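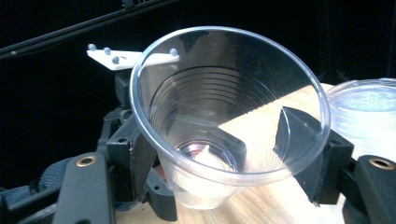

Dec 5, 2000 - I'm Quentin Roussel, and yes, the rumors are true: Balogun and I are getting the band back together! You may have read that we haven't spoken since our last tour, and that one of us walked out of a restaurant in the middle of dessert. I'm the one who walked out. We've talked plenty since then, mostly over bad coffee and then over water out of clear plastic cups, the thin kind with the little ridges running around the inside, because that is what they have at the rehearsal room and neither of us ever brings a mug. By the second week we were finishing each other's choruses again.

So let me give you the real news before somebody else does. Skirkemon will play our first show together in February at the Stustuvholm, the same old dance hall where we got our start, and there will be a new record to go with it. The record is called Sulitz. It has songs about my divorce, songs about Balogun's wedding, and one long one about a ferry that I still can't explain to my mother.

About the wedding. A certain gossip column wrote that I wasn't invited. I was invited. I sent a toaster and stayed home, and I've said sorry for that in person. The same column had me secretly engaged to our old backup singer, who is very happily married to a dentist and would like the phone calls to stop. Please leave her alone. If you need a quote about my love life, here it is: I have a dog, and the dog is doing great.

Balogun has asked me to pass along a few words too. "Quentin called me at two in the morning and played me half a song down the phone," Balogun says. "I told him the bridge was terrible and hung up. Then I called back and sang him a better one." It was a better one. It's track four.

The Stustuvholm holds 448 people, and I know that's small. We had offers from bigger places and we talked about them for a long time - well, I talked and Balogun ate my sandwich - but we wanted to be able to see faces. We're keeping 200 tickets back for the folks on our old mailing list, so if you ever filled out one of those yellow cards at a show, check your mail this month. The rest go on sale at the hall's own box office. You'll need to come in person, and it's two to a customer.

The show should run about 40 minutes longer than our old ones did, with a break in the middle. We'll do the new songs first and the old ones after that, including the one you're thinking of. Balogun has agreed to sing it. I have agreed not to talk over the intro.

For reporters: we'll both sit down for interviews after the holidays, together, in the same room. You can ask about the restaurant. Please don't ask our families about it, and please don't wait outside Balogun's house, as the neighbors have small kids and the dog next door barks all night. Requests should go by mail or fax to the Skirkemon office, with the name of your paper or station and a daytime phone number.

Thanks for sticking around, and see you in February!

Quentin Roussel
for Skirkemon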